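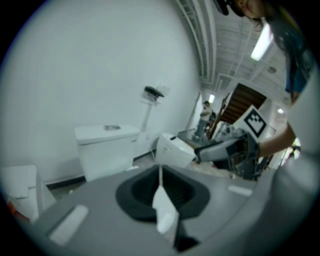

The washroom at Plalumholm, white walls and both toilets

Plalumholm Washroom Group - Minutes, March meeting

Present: Lilibeth Pascual (chair), Muireann Quinlan (notes), plus 3 from the Lorka floor. Start 4:30 p.m.

1. Last minutes
Agreed, with one fix: the paint was Nadar white, as Lilibeth has said from the beginning!

2. The walls
Everybody is thrilled with them. Going white all the way up to the ceiling was a great decision, and the thin black baseboard sets it off beautifully. Muireann got a round of applause for holding out for the black line when the rest of us wanted it plain.

3. Fixtures
Lilibeth took us through the two toilets. The one with the separate tank has the small flush button on its lid, and the smart one has no tank at all and a black panel on top. Lots of love for the smart one. Woltell quoted 549 for a spare seat and lid, and we said yes on the spot. Total spend now stands at 3,801, and that includes the valve work.

Two points to settle:
- The white cable to the smart toilet runs across the floor. Muireann would like it taken along the wall in a clip-on channel.
- Things keep getting set down on the tank lid. Lilibeth asked that it be kept clear - there is a shelf for small items.

4. Paper holder
A real favorite. The black shelf over the roll is so handy, and it already has a little white box on it. Agreed to order 50 rolls and store them at Lorka. Muireann wondered about a second holder nearer the smart toilet; we'll look at prices in the next round.

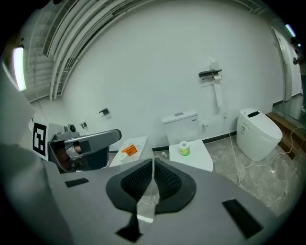

5. Floor and tidying
The gray marble pattern got nothing but praise. Still to put away: the green and white tape, the small white bottle on the floor, and the white box with the orange label. Lilibeth will find them a home in the supply closet.

6. Actions
Lilibeth - order the spare seat, clear the floor items
Muireann - cable channel, paper order, holder prices
Lorka floor - make shelf room for the rolls

Closed 5:15 p.m. Next meeting same room, and Muireann is bringing the tile samples for the hallway.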